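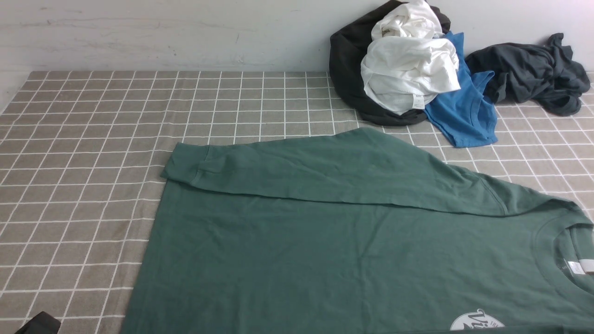 How often should I wash cotton shirts so they don't fade?
Every second or third wearing is plenty for most of us, unless you've been gardening or frying onions. It's the washing that takes the color out, a little each time, so I let mine air overnight on a hanger by the window and see how they smell in the morning.

When they do go in, I turn them inside out and keep the water cool. Dark greens, navies and blacks all go together — my mother would have split them into three loads, bless her, but they've never given me any trouble! I use half the soap the box asks for, and I skip the softener on anything with ribbed cuffs.

Drying matters just as much. Hang shirts in the shade, by the hem, and give each one a good snap first (it saves you half the ironing). If it's January and the line is frozen stiff, a rack near the heater will do fine, only leave 2 inches between things so the air can get through.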